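Facilities > Arena and Barn > Inspection Checklist

Atholm Riding Park – Arena Checklist
Inspected August 6, 2021 by Phyllis Ackroyd

1. Perimeter fence – Pass. Two rails on the north side replaced in June.
2. Gate latches – Fail. Lower gate swings open when pushed. Keep it chained until repaired.
3. Footing – Pass. Drag again before the Kirkus clinic.

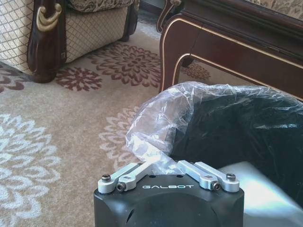 4. Mounting blocks – Pass, one loose tread tightened.
5. Fire extinguishers – Stall 17 unit is past its service tag. Cardoso to swap it.
6. Water trough float – Not checked.

Contact the park office | Back to top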